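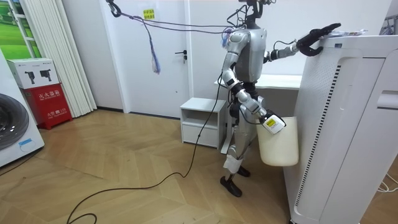
Daltcombe Home Robotics Group - Equipment Planning

Section 2. Budgeting for a humanoid

Work through these steps before you send a purchase request to Renata Zieliński. She has seen requests that listed one robot and nothing else, and she keeps them in a folder.

1. Write down the jobs. "Housework" is a wish. "Hold a bucket in one hand and reach the top of an air purifier with the other" is a job, and it tells the supplier how high the arm has to go.

2. Price each hand separately. The two arms need not end in the same thing, and a quote for "end effectors" may cover one of them. Ask which.

3. Add the overhead support. Allow $900 for the hook, rope and fitting, and have the ceiling checked before you order.

Note: Tassels are not a budget line. Supply your own.

4. Measure the cable run. Go from the wall to the farthest spot the robot will stand, then add slack for turning. Our first cable reached the desk beautifully and the washing machine not at all.

CAUTION: Cable on the floor is a trip hazard for people and robots alike. Only one of them comes with a repair quote.

5. Budget for the room. Ordinary furniture and appliances count as equipment here. Set aside $2,000, plus $500 for whatever gets knocked over in the first month.

6. Keep a fire extinguisher in the room and leave its box easy to open. A box is a tempting shelf - please find another shelf.

7. Measure every doorway the shipping crate must pass through. The Hestodwood site skipped this step and now has a very well-equipped loading dock.

8. Send the finished sheet to Renata by the end of June. Questions about cable lengths go to Sakda Nuchit.

Note: Spare parts are covered in Section 3. Read it sitting down.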